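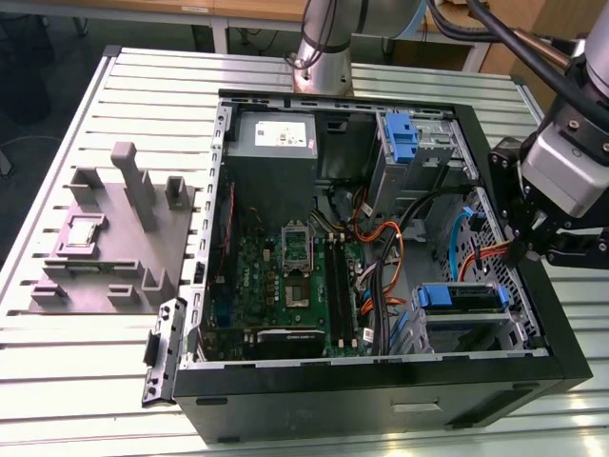 The Viria bench stool is a height-adjustable work stool with a round padded seat, a gas lift and a foot ring, sold by Farías for people who work at counters and standing desks. I bought one in March and have used it for most of my working day since then. My work is secondhand office computers, and much of it is done leaning over a tower laid on its side with the side panel off. A power supply, a green motherboard and a pair of drive bays with blue latches make up the usual view. A chair that is fine for typing is too low for this, and standing all day was giving me a sore back by late afternoon.

Assembly

The stool comes in one box with the base, five casters, the lift, the seat plate, the seat and the foot ring. The casters push in by hand. The seat plate bolts on with a hex key that comes in the bag. The instructions are a single folded sheet with drawings and very few words, and the drawings are clear except for the foot ring, which is shown upside down in one step and right side up in the next. The clamp knob goes underneath. I put mine on wrong the first time and had to pull the lift out of the base again, and that takes a rubber mallet and some patience.

The box also had a set of plain glides to use in place of the casters. I tried both and kept the glides. On a sealed concrete floor the casters roll too easily, and the stool moved every time I pushed down on something. On carpet I would probably go the other way.
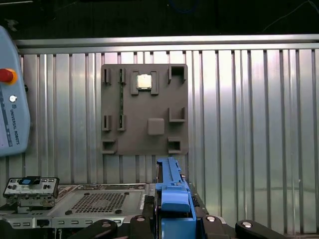 Seat and height

The padding is firm. For the first week I thought it was too firm, and then I stopped noticing it. The cover is a smooth black vinyl that wipes clean with a damp cloth, though it gets sticky in warm weather if you wear shorts. There is a seam around the edge and so far the stitching has held.

At its highest setting the seat lets me keep my elbows a little above the bench top, with both feet on the ring. At its lowest it still won't go under a normal desk, so don't buy it expecting to use it for both. The lift is smooth going up. Going down it drops quickly with my weight on it, and stopping it where I want takes a couple of tries.

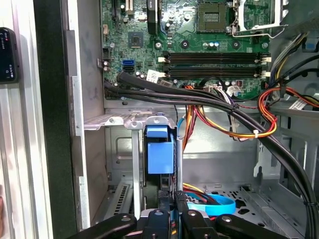
The seat also tilts forward by a small amount, controlled by a second lever on the left. I didn't expect to use this and now I leave it tilted nearly all the time. It takes the pressure off the backs of my legs when I reach across the bench. The lever itself is the cheapest part of the stool. It is thin plastic, it rattles, and it is close enough to the height lever that I still grab the wrong one.

Foot ring

This is the weak point. The ring is a good size and the chrome has not scratched much, but the clamp slips. If I put all my weight on one side to stand up, the ring drops an inch or so and has to be tightened again. I wrapped the column with a strip of rubber from an old inner tube, and it has stayed up better since — not perfectly, but I only tighten it every couple of weeks now.

Compared with the Batness

Before this I had a Batness stool for 2 years. The Batness has a wider seat and a much better foot ring, fixed with a proper steel collar. It has no tilt, though, and the lift started sinking slowly during its second year. I would sit down after lunch at the right height and be noticeably lower by the time I got up. 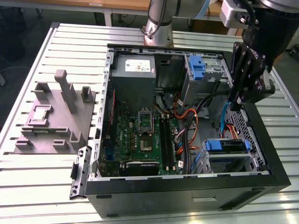 Farías sells a replacement lift for the Viria as a separate part, and that was one reason I chose it. I asked them by email whether the seat could be replaced too, and they answered the next day to say yes, but only in black.

Worth buying?

For bench work, yes, provided you are willing to fix the foot ring clamp yourself. For a kitchen counter or a drawing table I would look at something with a back. Farías does make a version with a small backrest, which I haven't tried. If they ever sell the tilt seat with a steel collar on the ring, I'll buy a second one for the other end of the bench.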